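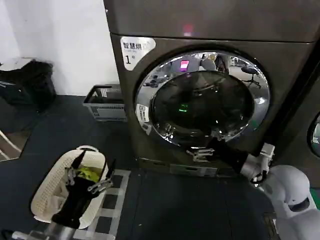

Utility room, machine with the "1" label.

Disley House, landlord's inspection, June 16, 2014
Inspector: Shinji Ishida

1. Smoke alarms. Pass. Agent says both were tested in May. No record shown, so I pressed them myself.
2. Stair handrail. Fail. Listed as "made good" after my last visit. Still moves at the top bracket.
3. Fire door, kitchen. Fail. Stops short of the latch unless pushed. The gap was measured for me as 2 mm. I got 3.
4. Escape window, rear bedroom. Pass, though the key was in a drawer.
5. Extinguisher, tag 776. Query. Pestcombe's sticker is signed but has no date.
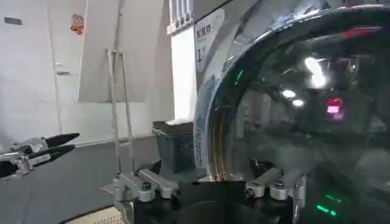
6. Electrics. Query. The certificate covers the ground floor only, and I'm told the rest "will be the same". I'd like that in writing. Lights glowing on a washing machine, like the green ones by the door glass, tell me it has power and nothing about the earthing. Kudo quoted £700 for a full test. Get it done.

Overall: not passed. Reinspect items 2, 3, 5 and 6.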